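Student project report: plastic beads and what happens to them
Unit 3, Materials and Waste

We wanted to know where craft beads end up when people are done with them. Picked Buvalton becuase the drop-off center there lets students in. Went in September, sorted two bins, wrote down everything. 172 pieces of jewelry total, mostly kids stuff. Only 12 had metal in them. The rest plastic, thread, elastic.
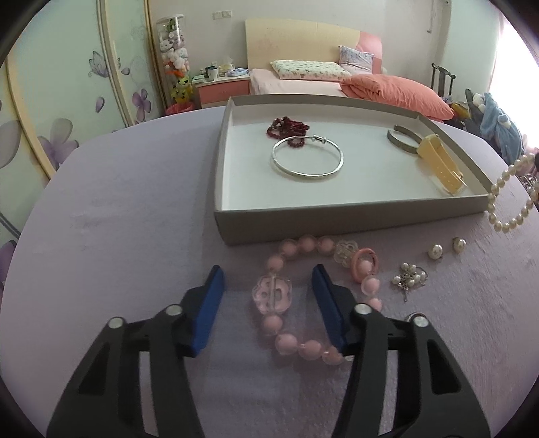
Sorting by plastic type was the hard part. The Ketum guide says float test first, then look at the surface. Float test is slow and small beads get trapped in the strainer. Surface is quicker but you can get it wrong. Mixed pieces are worst: a pink bracelet can have matte round beads and clear faceted flower ones on the same strand, plus a ring-shaped charm, and we couldn't say if those are the same plastic. We put anything like that under "mixed."

Beads by count: 3913 loose, 2517 still strung. The Tratier plant doesn't take either, too small for there screens. Carbone takes loose ones if they're sorted by type, so restringing or cutting matters a lot.

Next time: more bins, better strainer, start the count earlier in the day.

Contact: Materials and Waste project page | © Student authors | Back to top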